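Home | Forums | New posts | Log in
Filed under: Kitchen > Counters & Storage
3 replies | 12 shares

Cloudy plastic pitcher and a stepped lid: replace or keep?

fleltow_13
Sorting the butcher-block counter before July. The plastic pitcher has a frosted, cloudy body. The drinking glass next to it is clear, so the difference shows. Vinegar soak, 3 hours, no change. The dry goods container with the red-trimmed white lid stays where it is.

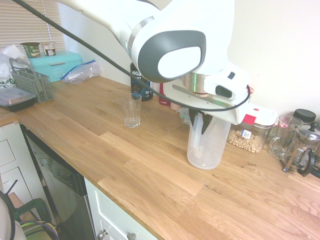

Reply 1 - jokar144
If vinegar did nothing, it is probably surface wear and not scale. Replace it. I would also move the cutlery basket away from the bread bin. It takes up prep space at that end.

Reply 2 - lultton
Disagree on replacing. Some pitchers are molded frosted. Compare the inside of the handle, where a sponge rarely reaches. If it is equally cloudy there, it was made that way. What about the blue lid you mentioned in the other thread?

Reply 3 - fleltow_13
Handle check tonight. The basket stays, it is near the sink.

The lid is round blue plastic with a stepped rim and a narrow channel just inside it. Crumbs could sit in that channel, and in the slot under the raised panel. I plan to use a dry bottle brush first, then dish soap - no abrasive pads.

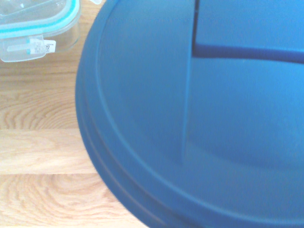 Reply 4 - jokar144
Soft toothbrush for the slot. A bottle brush is too wide. Still say replace the pitcher.

Share (12) | Report | Next thread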